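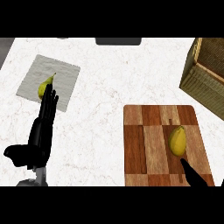

FROM THE PROJECTS

Pears on the worktop: how the simulated kitchen is coming along

The manipulation group at Lanow has spent the summer building up a set of examples for its two-handed kitchen tasks, and the fruit task is now the furthest ahead. A person wearing tracked gloves drives both of the robot's hands in simulation, picks up the pears, puts them in the wicker basket and stops. The joint positions, the hand positions and the view from the robot's head are saved together as one example. Then the kitchen is reset and the person does it again.

The group now has 800 examples of the fruit task that have passed checking. Siham Erraji, who runs the collection, had planned to stop at that number, but the first policy trained on them showed where the set was thin. It did well when a pear lay on the chopping board and much less well when one lay on the cloth. When Siham went back through the recordings, most of the early ones had both pears on the board or on bare marble. The cloth had been added to the kitchen later and had never caught up.

The current round is meant to put that right. Each reset now places one pear on the cloth and one on the board, and turns both of them at random. The cloth itself is shifted and rotated a little each time. Some pears land on their sides with the stem pointing away from the hand, and those take longer to pick up. Operators have been asked not to hurry them. A slow grasp that works is kept, and so is one where the fingers close, let go and try again from a better angle. Recordings where a pear leaves the worktop are thrown out.

Ashley Whiteley and Hafiz Pillai share most of the driving. They found early on that they had different habits. Ashley comes down over the fruit with the fingers spread, and Hafiz prefers to slide in from the side. The group talked about settling on one way and decided against it for the time being -- both work, and the next training run will include a comparison of the two. What they did agree on is the order. Left hand goes first if the left pear is closer to its hand, otherwise the right, and the second hand may start moving before the first has finished. Examples with both hands in motion are the ones the group is shortest of.

Checking is done by someone other than the driver. Hanane El Sherbiny watches each recording at double speed and marks the moment of contact, the lift and the release. She has also been keeping a list of faults in the simulation. The worst of them, a pear that crept slowly across the board with nothing touching it, was traced to a friction setting and fixed in September. Recordings made before the fix have been replayed under the new setting, and those that no longer end with the fruit in the basket have been taken out of the set.

The next target is 100 further examples with the board and cloth swapped over, followed by a first attempt at the same task with the basket moved nearer the middle of the worktop. After that the group wants to bring in softer objects, though the hand model will need work on its fingertips first.

More drivers would be welcome. A session lasts roughly 2 hours including breaks, and no experience with the gloves is needed. Most people spend their first session getting used to the delay and none of it is kept. Anyone interested should speak to Siham or leave a note on the Zukcombe booking page. Please say whether you are left-handed, as the group has very few left-handed recordings so far.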